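Cletstead wireless controller, second edition
By Zahira Siregar

In stock. Ships from Sernholm.
Colors: slate, cream, moss
Works with: PC, phones and tablets over Bluetooth or the little USB dongle
Price: $70

Hi! I'm Zahira, I run the store side of Zwane with my business partner Otis Holloway, and I write all the product pages because Otis would make them one line long. We sell controllers and controller parts, and this is the one I play on at home.

If you had the first edition, you know the triggers were great and the bumpers were, well, mushy. I complained about those bumpers for a whole year (Otis will back me up on that). The second edition has proper clicky switches under both of them and I could kiss whoever made that call. I play a lot of shooters and a bumper is my grenade button, so a soft press that may or may not register is not something I can live with!

The sticks are the other big change. They're magnetic now, so there's nothing rubbing inside to wear down the way the old ones did. I had a first edition that started drifting left in October, right in the middle of a ranked season, and I spent two weeks walking sideways into walls. My second edition is still dead center with the dead zone turned all the way down. You can swap the stick caps too. Two tall ones and two short ones come in the box, and I use a tall one on the right for aiming and a short one on the left.

Battery life is 25 hours with the rumble on low. I get less than that because I like my rumble turned up, and I still only plug it in at weekends. It charges over USB-C and you can keep playing while it's plugged in.

There are two paddles on the back. You can set them to copy any face button, and you do it on the controller itself: hold the mode button, press the paddle, press the button you want, let go. No app. There IS an app, for stick curves and trigger travel, and it's fine, but I opened it once and haven't been back.

What's in the box
Controller
USB dongle
Braided charging cable
Four stick caps
Soft pouch with a drawstring

Specs
Weight: 8.5 ounces
Polling rate: 1,000 Hz with the dongle or cable, 121 Hz on Bluetooth
Triggers: full travel or short stop, with a slider on the back
Headphone jack: yes

A few things people email me about. It doesn't work on consoles, sorry, I know. The first edition pouch fits it, but the first edition charging stand doesn't (the port moved up a bit). And if you're on Bluetooth and it feels laggy, please try the dongle before you send it back. Brallstead, the racing game, is really picky about this and half my returns were Brallstead players who never took the dongle out of the box.
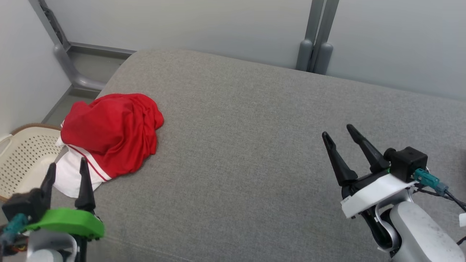
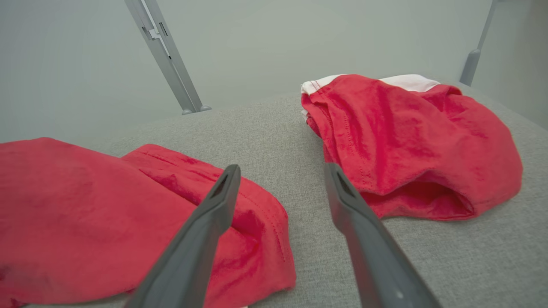
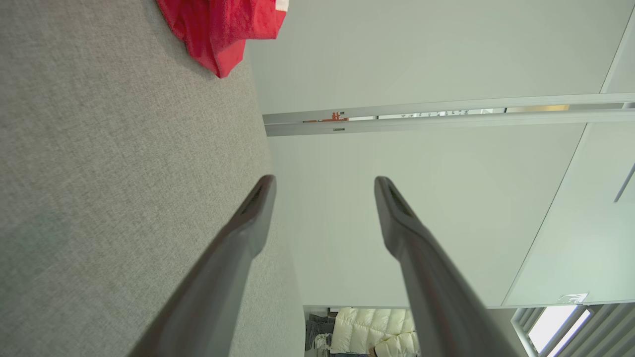
Picking a color is the hard part, and slate is the one I'd get. Cream is pretty but shows every fingerprint, and moss looks darker in person than you'd think from the name. Slate is a plain mid gray, pretty close to the gray fabric under those red clothes, and it goes with any desk. The buttons are black on all three. If you want bright red, it only comes as a stick cap set, sold separately, and I'll admit I have those on mine.

Orders placed by 28th November go out with a free second cable while we have them. We've sold 4,000 of the first edition out of a pretty small store, so the moss ones may go fast. Returns are open for 30 days, opened box or not. Email me if your sticks feel off and I'll walk you through calibration before we do anything else.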